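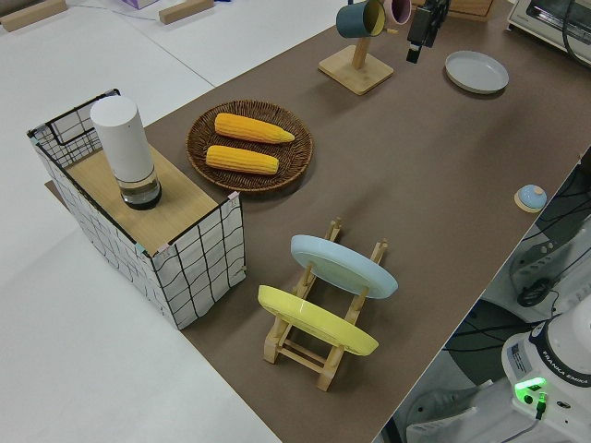
Tabuleiro de vime com duas maçarocas de milho, ao lado de um cesto de tecido quadriculado.

Perguntas frequentes: "A Horta do Jollameck", teatro musical para famílias
Atualizado em 2024-05-02

Onde se realiza o espetáculo?
No Auditório Laredel, sala principal. A entrada do público faz-se pela porta lateral, junto ao parque de estacionamento.

A partir de que idade é recomendado?
A classificação é para maiores de 4 anos. Crianças mais novas podem assistir ao colo de um adulto nas sessões da manhã, mas precisam de bilhete de bebé, gratuito, a levantar na bilheteira.

Quanto tempo dura?
A peça dura cerca de 78 minutos, sem intervalo.

Onde compro os bilhetes?
Na bilheteira do auditório ou na plataforma Soltby. A plataforma cobra uma taxa de serviço por bilhete, indicada antes do pagamento. Na bilheteira não há taxa.

Há preço de família?
Sim, para grupos de quatro pessoas com pelo menos uma criança. O desconto não acumula com outras promoções.

Comprei bilhetes para a sessão de março que foi adiada. Continuam válidos?
Sim. Basta apresentar o bilhete original na sessão de substituição indicada na mensagem que recebeu. Quem preferir o reembolso deve pedi-lo até 31 de maio, pelo mesmo canal onde fez a compra.

Os lugares são marcados?
São marcados na plateia. No balcão, a ocupação é por ordem de chegada.

Posso entrar depois do início?
Só na primeira pausa musical, e o acesso ao lugar marcado deixa de estar garantido.

É permitido fotografar?
Durante a peça não. No fim, o elenco fica no palco para fotografias, sem flash.

As crianças sobem ao palco?
Na canção final são convidadas algumas crianças das primeiras filas. A participação é voluntária e os pais podem acompanhar.

O espetáculo é acessível?
A sala tem 9 lugares para cadeiras de rodas, que devem ser reservados por telefone. As sessões com interpretação em Língua Gestual Portuguesa estão assinaladas no calendário.

Quem produz o espetáculo?
A produção é da companhia Shukla. Escolas e grupos devem contactá-la diretamente para marcar sessões reservadas.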